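2023-01-09

Back on the resistance drift in the Hullura trainer. Present: me, Malou Bech in the morning, Asger Mogensen from lunch on. Jannik Haberkorn is still waiting for a yes or no on the belt tensioner, see further down.

## Where we left it

Before the break the complaint was that the trainer reads high for the first part of a ride and then sags. Riders in Drunum notice it as a climb that gets easier halfway up. In erg mode it's the other way around: the app holds its target, the trainer thinks it is delivering it, and the legs say it isn't.

Þórarinn's theory (Gunnlaugsson, for whoever reads this later) was that the spindown value goes stale as the flywheel bearing warms up. Mine was the magnets. We agreed to stop arguing and log housing temperature next to power.

The thermocouple is taped to the inside of the drive-side cover, close to the coil, with the lead out through the cable slot. Use the cloth tape. The clear stuff let go during the first try and the lead ended up against the belt. No damage, but the cover has a mark on it now.

## Run A: cold start, steady effort

- Bike on the trainer: the old aluminum one from Garkadden, new chain, same cassette as before
- Reference: crank power meter, zeroed before the run
- Trainer: spindown done cold, on purpose
- Fan off
- Malou riding, steady cadence, app left in plain resistance mode so nothing chases a target

Housing reached 46 C and stayed there. The two power traces started out close together, then walked apart over the first 10 minutes, and after that ran parallel. That flat stretch at the end is what I wanted to see. If the bearing was the main cause I would expect the gap to move again when Malou changed cadence, and it didn't move in any way I could pick out from the noise.

Malou says it felt the same as on her own unit at home, which has the earlier coil. Worth getting that unit in for a comparison if she can live without it for a while.
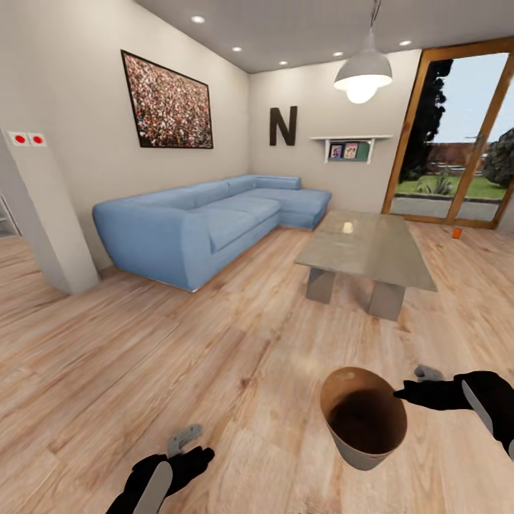
## Run B: spindown done warm

Same setup, no cool-down in between, new spindown straight after run A. Asger riding.

The gap closed to 2 watts at endurance pace. At higher power it opens up again but stays well inside what we print on the box. So the trainer is fine once it has been calibrated at the temperature it's going to run at. Users won't do that. They plug in, skip the prompt and start the race.

One thing I got wrong: I forgot to zero the crank meter again after the swap of riders and shoes. Asger zeroed it at the end and the offset had hardly moved, so I'm keeping the run, but it is marked in the log. Next time zero before AND after.

## What to do in firmware

Talked it over with Asger while the unit cooled. Options as we see them:

1. A temperature correction table. The board already has a sensor on it, only used for the thermal cutoff. It sits too far from the coil, so it lags, but a lagging number is better than none. Asger thinks he can model the lag with what we logged today.
2. Prompt for a second spindown once the trainer is warm. Easy for us and annoying for everybody else. Drunum would have to show the prompt, and they have said before that they don't want more pop-ups during a ride.
3. Leave it, and write a better help page.

Going with the first. Asger writes the table and I supply the numbers. The help page needs rewriting anyway, it still has the old pairing steps from before the June update.
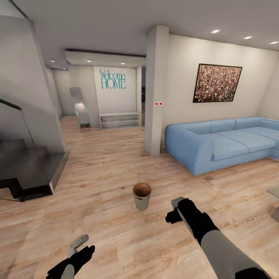
*Light wood floor, blue sectional on the right.*

## Belt tensioner

Jannik sent the new tensioner arms. They look good. The pivot has less play than the old part and the edges have been cleaned up where the casting used to be sharp.

Fitted one to unit 6, the noisy one. The whine at high cadence is lower, and the tick once per belt turn is still there. I don't think the tick has anything to do with the tensioner. With the cover off and a finger on the frame I can feel it coming from the pulley side. Swapped the belt with the spare, tick still there. Swapped it back.

So the answer to Jannik is yes on the arm, and a separate question about pulley runout. I need the dial gauge back from Steinar before I can say anything useful about that. He has had it for the Bach frame since before the break.

Notes for whoever fits the next one:

- Slack the motor plate first or the arm won't clear the boss
- The spring goes in with the long leg up, the drawing has it upside down (told Jannik)
- Thread lock on the pivot bolt only
- Spin by hand and listen before closing the cover

## Dropouts with Drunum

Short one. Steinar Vídalín wrote that his trainer drops its connection when he opens the companion app on his phone. Tried it here with the same app version. If the phone grabs the Bluetooth control channel first, the computer still gets power and cadence but can't set resistance. To the rider it looks like the hill has gone flat. It isn't really a dropout, and our log shows the link as healthy all the way through.

Turning off Bluetooth for the app on the phone fixes it. For something more permanent we could accept a second control connection and hand over to the newest one, but then a phone in the next room could steal the trainer in the middle of a ride. Don't like that. Asked Þórarinn how the Bach bike handles it, as it has the same radio module with different code on top. No answer yet.
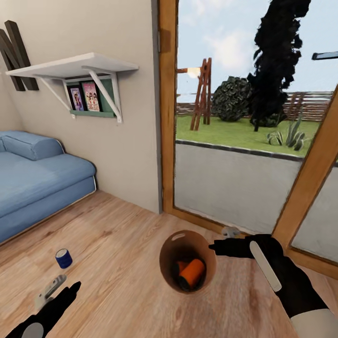 ## Loose ends

- Run A again with the fan on. Most people ride with one pointed at themselves, and some of that air has to reach the housing.
- Run A again with a heavier rider at low speed, big climb, small flywheel speed. This is where I expect the correction table to be worst.
- Get the dial gauge back from Steinar.
- Reply to Jannik: arm approved, spring drawing wrong, pulley question to follow.
- New batteries in the crank meter. It showed low at the end of run B.
- Ask Malou about borrowing her unit.
- Logs from both runs are in the shared folder under the unit number. The thermocouple column is in the wrong place in run A, shifted one to the left. Asger knows, I'll fix it before he starts on the table.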